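Rerico Table Rules – README

Version of 2023-04-03. Maintained by the Likgate manipulation group.

What this is

Rerico is a set of working rules for recording block and tray tasks with two table-mounted arms. It goes together with the Tarkis episodes, but you can read it alone. We wrote it after two groups recorded the same task and could not merge their data. The robots were the same, but the habits of the operators were different.

The rules do not replace the safety instructions of your arm or of your building. If they disagree with Rerico, follow them and not us.

Words used

"Must" means that an episode is rejected if the rule is broken. "Should" means that the episode is kept, but a remark goes in the notes field.

Rules for the grasp

The fingers must hold the block by two opposite sides. A grasp on the corners is rejected, even when the block arrives at the right place.

The operator must not press the block against the floor of the tray to correct the grip. Open, move back and try again – the second try stays in the same episode.

Printed fingers should be checked for worn layers before each session. Change both fingers together, never only one.

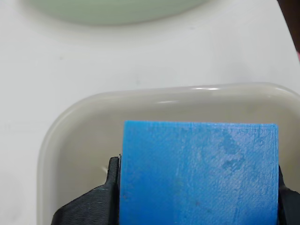
Rules for the table

1. Only one block may be in the work area at the start of an episode.
2. Clamps must be tested by hand before power is turned on. A base that moves even a little makes the calibration useless.
3. Cables should hang outside the work area and must have enough slack for the full reach of the arm.
4. Marks and scratches on the table may stay. Do not paint over them in the middle of a collection, as the colour of the background will change between episodes.
5. The bin must be empty before the first episode of a session.

Starting position

The gripper starts open and near the table, with the block in front of it and not between the fingers. The operator then waits 2 seconds before the first motion. Please do not shorten this wait. Our Rebane checker uses it to find the beginning of the episode.

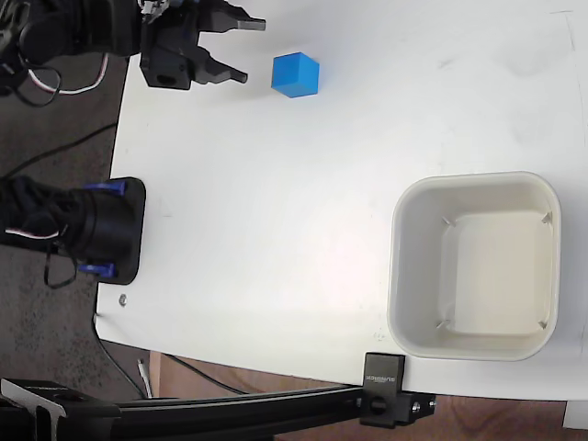
Figure 2. Open gripper, blue cube and empty bin on the white table.

Size and review

The present release has 2710 episodes in 16 folders. From these, 200 episodes were reviewed by a second person, who did not see the marks of the first one. When the two reviewers disagreed, the episode was taken out.

Known limits

The rules cover rigid blocks only. For cloth, rope or food we have no advice yet – a draft was started in April, but it is not ready for use. Rule 3 is hard to check from the recordings, so we depend on the session notes for it.

Changes

Send proposals as an issue in the Rerico repository, with the rule number and the episode that shows the problem.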